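Counter and Pastry Case Assistant, Part Time - Rosia Donuts, Drullgate

We are looking for one more person to join the counter at Rosia, starting in January. If you like early mornings, sugar and talking to people, please read on!

Rosia began as a Saturday-style stall outside the old Drullgate bus depot and moved indoors when the line started blocking the bike lane. We still fry everything in small batches, and we still sell most of it before lunch. Our record is 379 donuts in one morning, set during the Ngau street fair, and everyone who worked that shift still brings it up.

What you'll be doing

Most of the job happens at the display cases. You set them up before opening, keep them looking good, and serve from them until we close at 2 pm. Each donut sits in its own kraft tray with a printed liner, so it can be lifted out without anyone touching the glaze. You'll also fold boxes (a lot of boxes), take payment, wipe down, and help Khairul pack the office orders that go out mid-morning.

You won't be frying. Some people start on the counter and move to the kitchen later, and we're happy to train you for that if it interests you, but plenty of our staff love the front and stay there.

Who we'd like to hear from

Anyone who is careful with their hands and friendly with strangers. Shop experience is nice to have. Heino Kalniņš, our shift lead, came to us from a tire warehouse and had never served a customer in his life, and he now trains all our new starters. You need to be able to stand for a full shift, lift a flour sack now and then, and be at the door at 6 am without too much suffering.

You'll handle wheat, milk, eggs, soy and nuts every day, so please think about that if you have allergies.

Hours and pay

Four shifts a week, 6 am to 2:30 pm, with a paid half-hour break. Pay and tips are set out in the sheet we send to everyone who applies. Staff eat free on shift, and you can take home whatever is left at close - some days that's a full box, other days it's one lonely cruller.

The trial session

Everybody we invite comes in for a short paid trial, 3 hours at most. It goes like this:

1. Coffee and a walk through the shop with Farah Majimbun, who manages the counter. Ask her anything.

2. Case practice. You'll work with the small clear-covered cases, two donuts to a case. Farah points to one, and you raise the cover by its handle, slide the kraft tray out and move it to the black serving tray. Go slowly. Sprinkles travel.

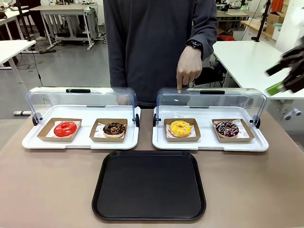 3. An hour at the counter next to Heino, with real customers. He'll handle the register and you'll handle the donuts.

4. A sit-down at the end, where we tell you what we thought and you tell us what you thought.

How to apply

Send a few lines about yourself to Sekar Ong through the contact form, or drop a note off at the shop. No cover letter needed, but do tell us your favorite donut and which mornings you can work. Applications close 2020-11-20 and we reply to every one.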